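6 Demonstrations, visits and open days

6.1 Purpose of this section

This section applies whenever the Tusalance serving station is shown to people who are not trained operators. It covers school visits, customer demonstrations and the October open day at the Studley site. It does not replace Section 3 (Safe working) or Section 4 (Daily start-up), both of which remain in force during a visit.

Every demonstration must have a named host and a named operator. The host speaks to visitors and looks after the tray. The operator stays at the control panel and does nothing else while the arm is powered. At Studley the host duties are assigned by Noemí Contreras, and the operator list is kept by Roman Wysocka. One person may not fill both roles, even for a short showing.

6.2 Before visitors arrive

1. Confirm that the arm has passed its daily check and that the check sheet is signed.
2. Set the speed limit to "Visit". The arm will then move at no more than 80 mm per second near the table.
3. Mark the visitor line on the floor 900 mm from the nearest point the arm can reach. Use the yellow tape supplied, and replace any length that has lifted.
4. Wipe the serving table and leave it to dry fully.
5. Place the display trays side by side. Check that each lid opens and closes freely and stays up when raised.
6. Test both stop buttons, one at the panel and one at the host's end of the table.

Note: If a stop button has been pressed, the arm will not restart until the operator has turned the key back to "Ready". Allow time for this when testing.

6.3 Setting out the food

Food used in a demonstration is handled as food for sale, whether or not it will be eaten. The host must wash hands and put on a clean face mask before opening any packaging. Loose sleeves should be fastened or turned back.

1. Line each shallow box with a fresh sheet of paper.
2. Place one doughnut in each box, glazed side up and clear of the box edges.
3. Set two boxes in each display tray, leaving a finger's width between them.
4. Use doughnuts that differ plainly in colour or topping. Visitors follow a request more easily when they can tell at a glance which one has been asked for.
5. Keep the serving tray empty until the first request has been made. 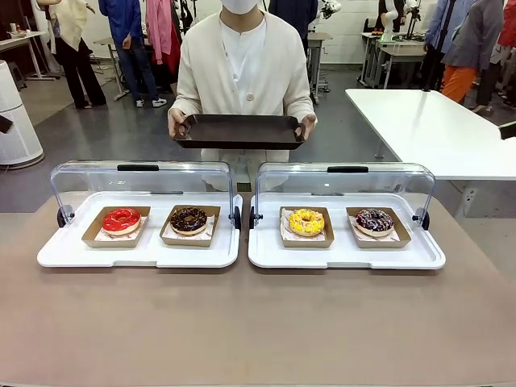

Once the food is in place, the host should tell the operator aloud that the table is ready. The operator repeats the words "table ready" and only then powers the arm. This exchange must be heard by both parties. At busy events, where the noise of a crowd makes it difficult, a raised hand from the host and a raised hand in answer from the operator may be used instead.

Caution: Do not reach under a raised lid while the arm is powered. If a box needs to be straightened, ask the operator to stop the arm first.

6.4 Running the demonstration

1. The host welcomes the group, points out the visitor line and asks that bags be kept behind it.
2. The host invites one visitor to choose an item.
3. The operator enters the choice at the panel and calls out "moving".
4. The host steps back until the move is complete and the arm has returned to rest.
5. The host shows the result to the group and takes questions - the arm stays at rest throughout.

A full showing lasts 8 minutes, including questions. Do not shorten the safety talk in order to keep to time. If a queue forms, let the next group wait at the entrance.

Groups that include children must have one adult within arm's reach of the visitor line. At the Nerkwood site, where the room is smaller, a barrier is used in place of tape.

Note: Should the arm fail to pick up an item at the second attempt, the operator ends the move and the host serves the item by hand. Further attempts in front of visitors are not permitted.

6.5 After the visit

1. Return the arm to rest, switch off the power and remove the key.
2. Discard all food that has been on open display, together with its paper liners.
3. Wash the serving tray and the display lids in warm water with mild soap. Do not use alcohol wipes on the lids, as they cloud the surface.
4. Record the number of showings and any stops in the visit book.

Completed pages from the visit book are sent to Xóchitl Cuautle at the end of each month. Any stop caused by a visitor crossing the line must be reported to her on the same day, by 5 pm.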